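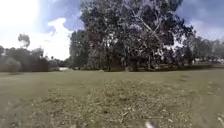 Grounds robots on trial at Vallolgate as household chores prove slow to automate

1 July 2024

The Vallolgate Institute has published the interim findings of its review of machines for domestic and shop-floor work. The review considers which routine chores can now be given to a machine without a member of staff standing by, and which cannot.

Over the reporting period, 545 separate tasks were set in the Institute's residential flat, its training shop and its grounds. Of these, 164 were completed without any human help. Most of the successes were repeat journeys over a known floor, such as carrying a closed crate from the stockroom to the shop counter. Folding bed linen, emptying a dishwasher and facing up mixed goods on a shelf gave the poorest results, and in each case staff were needed to finish the work.

The Aseo unit, which is intended for wiping kitchen and bathroom surfaces, performed well on clear worktops. Its results fell when cups, cloths or bottles had been left out, and the report recommends that it should not yet be offered to tenants. The Căpraru shelf unit will return to the training shop once its grip settings have been revised.

Despina Ardeleanu, who leads the review, said that the figures should be read with care. "A home is rearranged every day by the people who live in it," she said. "We are asking whether a machine can cope with that on an ordinary morning, and at present the answer depends very much on the chore." 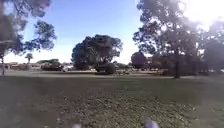

Outdoor work forms the second strand of the review and is being carried out with the Institute's partners at Flamport. Its purpose is to establish whether a mobile robot can take on the plainer duties of a grounds team, beginning with travel across open grass. Short, uneven turf scattered with dry litter asks more of a machine than a shop floor, and low sun coming through a spreading tree can trouble its cameras. A paved path crossing the far side of a lawn is also of interest to the team, as the change from grass to a hard surface must be recognised in good time. Raking and litter collection have not yet been assessed.

The two strands will be brought together in a full report, due in September. It will include running costs, staff time spent on supervision and the views of the 6 households taking part in the next stage. Organisations wishing to receive a copy should write to the Institute's publications office.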